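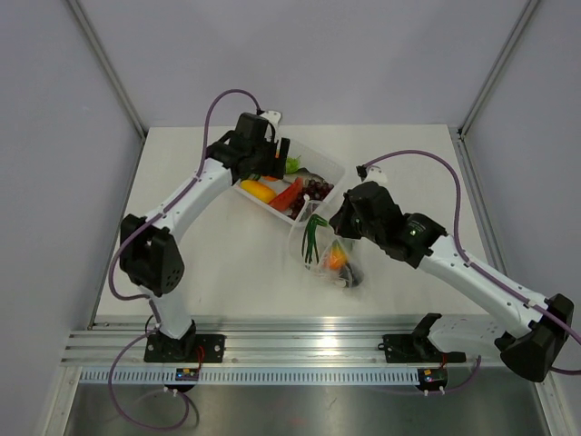 July 22, 2020

Got in before eight and had the cell to myself for an hour. Renata Sowa came in later with coffee and the list for the week. The list says bagging, bagging, and more bagging. We owe Vanditz 800 good demonstrations of the grocery task and as of last night we had 271. I did the sum on the back of the list and then wished I hadn't.

Wrote down the rules again at the top of my notebook, as they have changed twice since May. One arm handles the bag. The other arm handles the food. Start from the home pose, end at the home pose. If I drop something and can pick it up again in the same motion, keep the take. If I have to stop and think, throw it out. Renata is strict about the last one and I think she is right. The model learns the stopping too. We had a batch in May where I paused over the tray every time, deciding, and the trained policy did the same thing. It hung there over the fruit for a couple of seconds before every grasp. It was strange to see my own habit come back.

So today I decided the order before each take and said it out loud. Pepper, carrot, grapes. Then a different order for the next one. That helped a lot.

The bag is still the hard part. Through the controllers I get no feel for the film at all. I close on the top edge and the only way to know whether I have one layer or two is to pull a little and look at how it moves. On the old Kernov setup we had a stiff paper sack and I could do a take half asleep. Plastic folds over on itself. It sticks to the finger when I open up, and then the whole bag comes along with the gripper on the way out. I lost a lot of takes to that this morning. What works best for me is to open the jaws, wait a beat, and back straight out along the line I came in on. Going up and away is faster but drags the bag.

Changed over to the wrist view on the monitor after the break, to see what the policy will see. I should do this more often. Things I can judge easily from my chair are not easy at all from the hand.
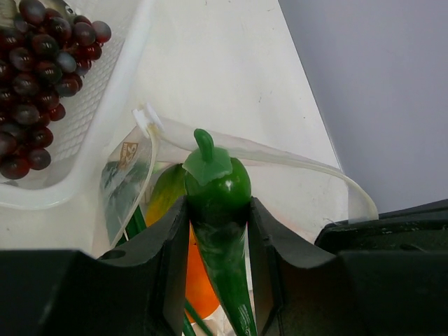
Wrist view, green chili pepper between the fingers.

The chili is a good teaching object. It is narrow at the bottom and shiny, and if I grip too low it wants to turn. Grip a bit higher and it stays upright. I did a set with only the chili, trying to vary the angle of approach each time, as Renata says my takes all look alike. She has a point. She pulled up my paths next to Nabila Kabbaj's and mine sat nearly on top of each other, while Nabila's spread out like a fan. For training, hers are probably worth more. Mine are tidier - that counts for less than I would like.

Lunch at my desk. Read the mail from Zenberg, who want to know if we can show the same task with one arm. I wrote back that we could try but somebody would have to hold the bag open, and a stand for the bag is a different task. Renata read it over and took out one sentence that sounded annoyed.

Afternoon went better. I got into a rhythm with the grapes, which I had been avoiding. The trick is to go for the thick part of the bunch and not care how it hangs. Nabila took over for the last stretch so I could rest my wrists, and I did the labeling. I would almost always choose driving over labeling, but my right thumb was sore from the trigger and I was glad to sit with the keyboard.

Count for the day: 132 recorded, 67 kept. That is just over half. Renata thinks the kept share will go up once we stop changing the starting layout between every take, but the layout changes are what Vanditz asked for, so it stays as it is. That makes 338 in all.

To do tomorrow: wipe the fingers before the first take, check the time offset on the wrist camera, ask Nabila to show me how she comes in from the side. Also order more bags. They go soft after a day of pulling and then behave differently.

Home by seven. Made soup. Caught myself planning the order before I put the vegetables in the pot - carrots, onion, potato - and said it out loud too.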